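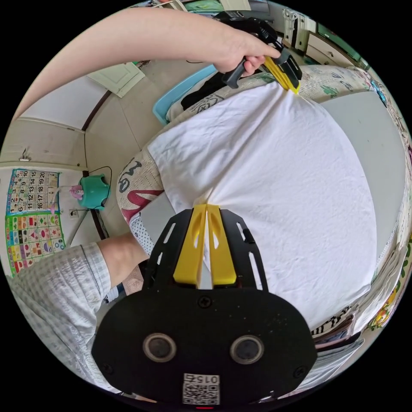 Plenthorpe was a maker of resin and mixed-media scale model kits, mostly of military vehicles and field equipment, sold by mail order from the town of Wornley. Its output is usually given as 39 kits, although that total comes from the maker's own final price list and includes several items that no collector has been able to show were ever sold. The name is remembered chiefly for the Verkerby tractor kit, which is often described as the first full-interior resin kit of an artillery tractor. The claim is repeated widely and supported poorly.

Background

Plenthorpe began as a supplier of replacement parts: wheels, stowage, exhausts and tool sets meant to improve other makers' plastic kits. Early leaflets call the parts "museum grade", a phrase with no settled meaning in the hobby. No museum is named in any of the leaflets, and the wheels in the earliest sets are known to be undersized when checked against published dimensions.

Complete kits followed. The hulls were cast in grey or cream polyurethane resin, with tow cables in braided wire and small fittings in white metal. Instructions were a folded sheet of photographs of a part-built model, with arrows drawn on by hand. Later accounts present this as a deliberate design choice. The simpler explanation is that line drawings cost money, and the photographs in at least one kit show a version of the model with a different rear deck from the one in the box.

The Verkerby kit

The Verkerby heavy artillery tractor was released in August, after being advertised for nearly two years. It came in a plain carton with a label pasted on the lid. The parts list gives 288 pieces, and this number appears in almost every later mention of the kit. It should be treated with some care. Each track link is counted as a piece, as are the spare rivets, and the crew seats are listed both as seats and again as seat cushions. A builder assembling the vehicle will handle far fewer separate parts than the box label suggests.

The interior consists of an engine block, a gearbox cover, a driver's station and a rear bench. Supporters of the "first full interior" claim point to the engine. Critics answer that the engine has no underside, that the firewall is blank, and that the floor is moulded with a pattern of tread plate borrowed from an unrelated vehicle in the range. Whether a kit with no firewall detail has a full interior depends on who is selling it.

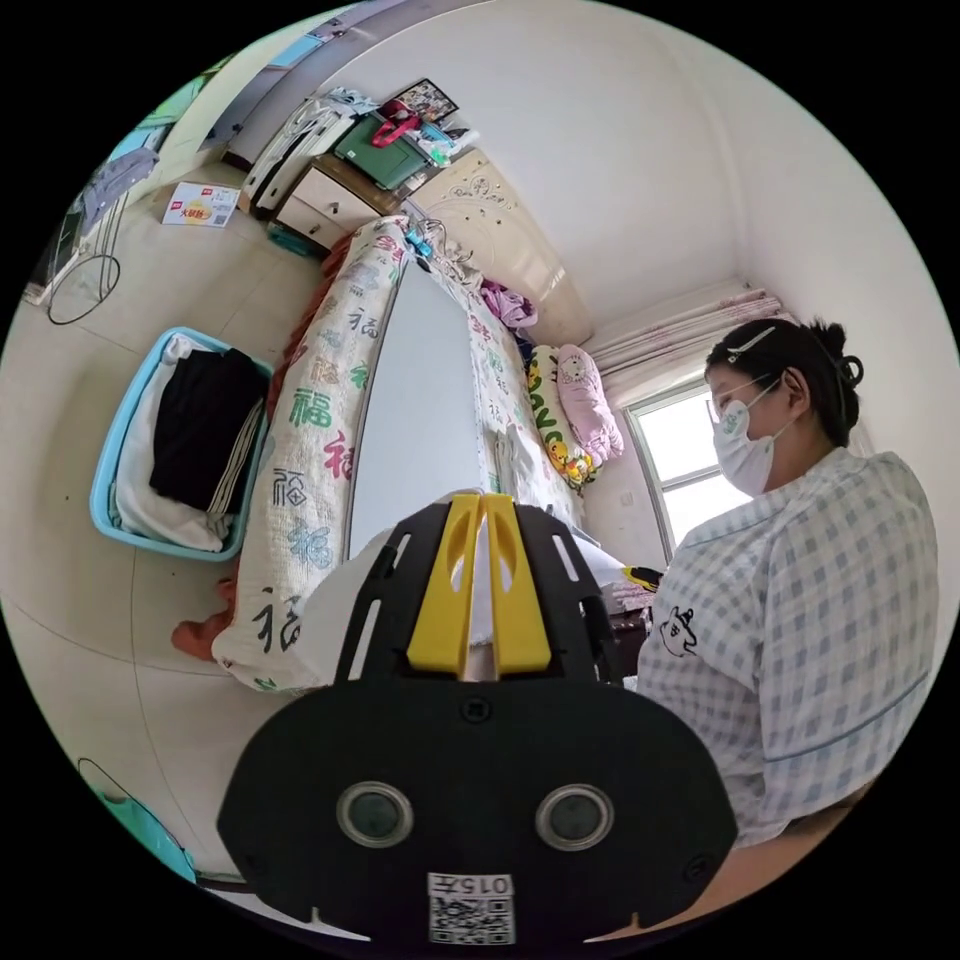
Page last changed May 13, 2019

Casting and fit

Surviving examples vary a good deal. Hull sides in early boxes are often warped along the lower edge and have to be straightened in hot water before assembly. Pour plugs are large and badly placed, with one running across the detail on the inside of the radiator grille, where it can't be sawn off without damage. Air bubbles are common in the road wheel rims.

Plenthorpe stated in its catalogue that the hull mould had been remade and that all later boxes carried the improved casting. There is little to support this. Boxes sold with the revised label contain hulls with the same flaw near the left rear mudguard as those sold before, which points to the old mould being used until it wore out – or to a new mould made from an uncorrected master. Either way the buyer received the same flaw.

The tracks are the best regarded part of the kit. They were cast in short straight lengths with single links for the curves, and the guide teeth are crisp and even. They are also close to the tracks sold separately by Rankin, a rival parts maker, and the question of who copied whom has never been settled. Both firms claimed the earlier date. Neither dated its packaging.

Markings and colour

Decals are provided for two vehicles. The first is a plain green machine with a registration number on each door. The second wears a worn whitewash finish and a slogan on the cab side. The green scheme agrees with what is generally known of the type in service. The whitewash scheme has no known photographic source, and the slogan contains a spelling error that has been explained by some modellers as a faithful copy of a mistake on the real vehicle. No evidence has been offered for the mistake on the real vehicle.

Paint references are given only by name, such as "dark vehicle green" and "cab grey". The decals themselves are thin and settle well, but the carrier film yellows with age, and a sheet from an opened box should be tested before use.

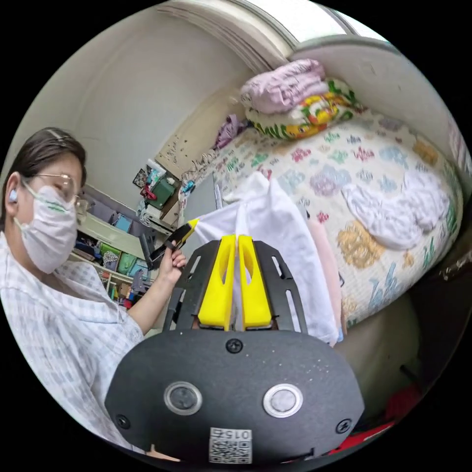 White cloth garment held between two yellow fingers.

Reception

Notices at the time were warm. Many were written from review copies supplied by the maker, and several discuss the contents of the box without showing a finished model. Later builds posted by hobbyists are more mixed. Common complaints are the hull warp, the vague placement of the suspension arms and a cab roof that sits proud of the doors unless the pillars are shortened. Common praise is for the tracks, the cab seats and the general shape, which is accepted as being close to the real vehicle in length and height. The width is less certain – published plans disagree with each other, and Plenthorpe never said which set it had worked from.

Collecting

Unbuilt Verkerby kits are described by sellers as rare. They appear for sale often enough that the word should be read as a statement about price. Complete boxes are harder to find than boxes, as the white metal headlamps and the wire cable are frequently missing. Recast copies are also in circulation, usually recognisable by softer rivets and by hull sides slightly shorter than the originals, since resin copies shrink a little.

A reissue under the Rankin name has been announced more than once. No box has been seen.

See also

Resin casting
Aftermarket parts
Artillery tractors in scale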